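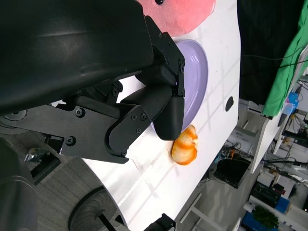
Page last changed: Jan 7, 2021

Norlow toy library puts pretend-meal sets on loan

The Norlow toy library has started lending pretend-meal sets to families in the Bustos neighborhood. A set is made up of a plate, a mug, some play food and a plush animal to sit at the table as a guest. Borrowing one costs nothing for library card holders. Families without a card pay a deposit of $5, returned when the set comes back.

The sets replace the big play kitchen that stood in the back room at 117 Junel Street. The kitchen was popular but took up most of the floor, and with the back room closed to visitors this winter no child has been able to use it. It went to a day care center in December. Most of the dishes stayed behind and were sorted by color over the holidays.

Gudrun Diekmann put the sets together. She wanted plain dishes in soft colors - lavender, light blue - so that a lost mug or plate can be swapped for another without anyone minding. Pieces with printed characters were left out, as were any tea sets with small lids or spoons.

"Parents asked us for something that works on a bare table," Diekmann said. "You put down a plate and a mug, the animal comes to lunch, and that can fill a wet afternoon. The kids decide what gets served."

Children as young as 2 can play with the larger pieces, but the library suggests the full set for ages three and up. Some of the plush animals have small bead eyes, and families with a baby in the house can ask for one with stitched eyes when they call.
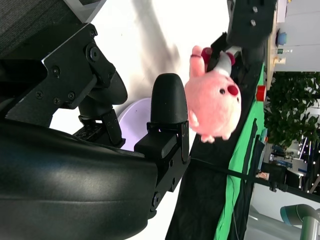

Pink plush toy with a bright red nose, one of the lunch guests.

Sets go out in a cloth bag with a tag on the handle. The tag lists what is inside, and borrowers are asked to check the bag against it before they bring it back. Lost play food does not need to be paid for. A lost plush animal does, unless a similar one in good shape is brought in its place.

The loan period is two weeks and can be extended once by phone if no other family is waiting. Plates and mugs should be washed by hand in warm water with ordinary dish soap. The plastic mugs should stay out of the dishwasher, and none of the dishes should be used for real food. Plush animals do not need to be washed at home. The library does that itself and then leaves them on the shelf for several days, so a returned set will not be ready for the next family right away.

Pickup is at the side door on the Junel Street side. The front entrance stays locked through the end of January while the floor in the hall is redone. Callers are given a pickup time between 2 and 5 in the afternoon, and the bag will be waiting on the cart inside the door. Returns go in the gray bin next to it.

The library is also taking donations for the sets. It is looking for plastic mugs with a handle big enough for a small hand, flat plates without chips or deep scratches, and soft toys that can stand a wash. Wooden play food is welcome if the paint is sound. It cannot use glass or china, and it already has more toy saucepans than it can store. Donations can be left on the cart during pickup hours.

Elix, the library's newsletter, will run a page of children's menus in its next issue. Families who borrow a set can write down or draw what was served and drop the sheet in the bag when they return it. The library would like to have menus in by the end of the month.
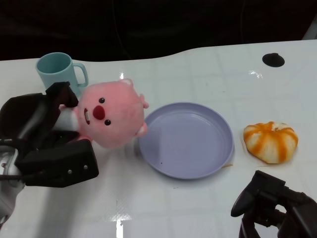
Gudrun Engelhardt wrote in to ask whether the plush animals could be borrowed without the dishes. Her grandson has plenty of plates and cups at home, she said, but "he has run out of company for lunch." Diekmann said single animals can be borrowed on the same terms, and that callers should mention it when they arrange a pickup time.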